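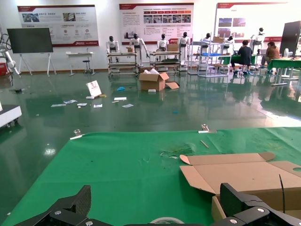 Software Group: Planner Update for Bimanual Packing Work

The Software Group at Zevisstead has moved the bimanual packing task to the new release of Pratisex, the motion planning and task sequencing package maintained jointly with Horgan. The change took effect in November and applies to all stations on which power cables are sorted into cardboard boxes.

Under the previous release, each arm was planned separately and the two paths were then compared for conflicts. If a conflict was found, the second arm waited at its last safe position until the first had finished. The method was dependable, but it left one arm idle for much of each cycle and gave poor results when two open boxes stood close together. The new release plans both arms in one pass and treats the lid of every open box as an obstacle in its own right.

Lids have been a particular concern. A lid folded back does not hold the same angle from one box to the next, and the earlier perception module stored it as a flat panel at a fixed slope. The revised module fits the panel again each time a wrist camera returns a usable view, and it passes the planner a margin that grows when the views disagree. Operators may see the arms take a wider path over a box on the first approach and a closer one on the second. This is expected and need not be reported.

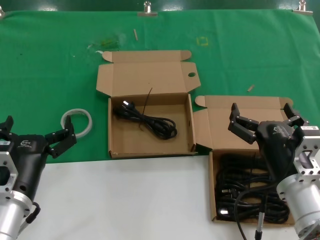 Virgil Avram wrote to the group after the first week that the wider margin is welcome near the lids but costs too much time over the cables themselves, and he asked that the two be set separately. His request has been accepted. A separate margin for box contents will appear in the station settings file under the heading for grasp approach, and the present value will remain the default.

Cables continue to be the harder part of the perception work. A coil held by a tie can be treated as a single object, with one grasp point and a known direction of lift. A tangled pile cannot, and the software now looks first for plugs, whose metal prongs give a clear edge under most lighting. Where no plug is found, the planner asks for a new view from the head camera before it proposes a grasp. The limit is 2 such requests in each cycle, after which the station pauses and alerts the operator.

The test set for this release contains 1,880 recorded grasp attempts, of which 800 involve tangled cables. The group reviewed 52 cases by hand in which the planner and the perception module gave conflicting results. Most were traced to a clock offset between the wrist and head cameras, and a correction is included in the release. The remaining cases have been entered in the issue list and will be examined with colleagues at Zadden.

Stations that still run the older settings file will start normally but will display a notice at launch. Staff are asked to convert the file with the tool supplied in the release folder and to keep a copy of the original. Files edited by hand should be checked for the old conflict timeout entry, which the new planner ignores.

Questions about the conversion tool may be sent to Domnica Anghel. The next planner review will be held on Wednesday, and requests for the agenda should reach the Software Group before noon on that day.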